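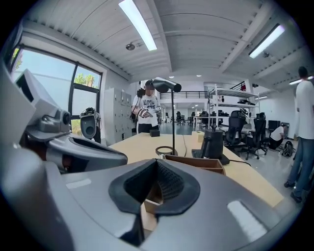

The Puvus hand-held gripper is shown at our Trallorside workshop on open days and by appointment through the year. Visitors try it at a long wooden table laid with ordinary household things, among them a desk lamp, a gooseneck kettle and a shallow wooden tray with a divider. The gripper can be carried on a shoulder strap, with both hands free to steer it, and most people prefer to stand while they work.

About the Puvus

The Puvus is a gripper that a person holds and moves by hand. It records what the hand does with an object so that the same task can later be taught to a robot arm. No arm is needed during recording, and a session can be run in a kitchen, a shop or a stockroom. It is supplied by Leltisport, who also handle training and repairs.

The grey housing is a smooth curved shell. At its centre is a black rubber pad in a V shape, with a ribbed inner surface that narrows to a notch. Round handles and thin poles settle into the notch. Flat items are better taken between the fingers. The pad can be changed without tools and spare pads are sold in pairs.

What happens at a demonstration

A demonstration takes one morning or one afternoon. The first part is a short talk at the bench, covering how to hold the gripper, how to start and stop a recording, and how to check that a recording has been saved. Visitors then take turns at the table. Simple tasks come first, such as moving a box into the tray. Pouring from a kettle is left until later because it needs a steady wrist.

After the break we play back the recordings on a monitor and go through the ones that failed. Common faults are moving too fast on the approach and letting go before the object is resting on the table. Visitors are welcome to bring objects of their own. Please tell us beforehand if anything is made of glass or weighs more than a full kettle.

The last part covers the move from recordings to a working arm. We use the Okafor bench arm for this. The arm is run by our own staff and visitors are asked to stand behind the line on the floor.

Open day, October 2023

The autumn open day is free. There are 30 places in each session and we ask visitors to book, as the table gets crowded. Heloísa Paiva will lead both sessions and will answer questions on buying, hire and the recording software. At the June open day the questions ran well past closing time, so this time an extra hour has been set aside at the end.

Flat shoes are advised. Bags and coats can be left in the lockers. Step-free access is by the side door, and the ground floor is all on one level. The upper level is closed to visitors.

Specification

Recording time on one charge: up to 200 minutes
Length, pad to rear of housing: 296 mm
Pad: black rubber, V-shaped, ribbed
Carrying: shoulder strap, adjustable
Storage: internal, with transfer by cable
Supplied with: charger, transfer cable, one spare pair of pads, printed guide

The strap fits left- or right-handed users. Gloves are optional. Thin ones give a better feel for the trigger, and we keep several sizes for visitors to borrow.

Price and hire

The Puvus costs £4,000 before VAT. Hire is by the week and includes a half-day of training at Trallorside. If you buy within a month of hiring, the hire charge for the first week is taken off the price. Schools and colleges should ask for the education rate when they book.

Delivery is by courier and someone must be in to sign for it. Returns go back in the same case, with the battery switched off and the pads left on.

Booking a visit

Use the visit form and give the number of people coming, the kind of task you have in mind and any access needs. Groups from one firm can ask for a private session outside the open day. We confirm by email and send directions and parking details with the confirmation.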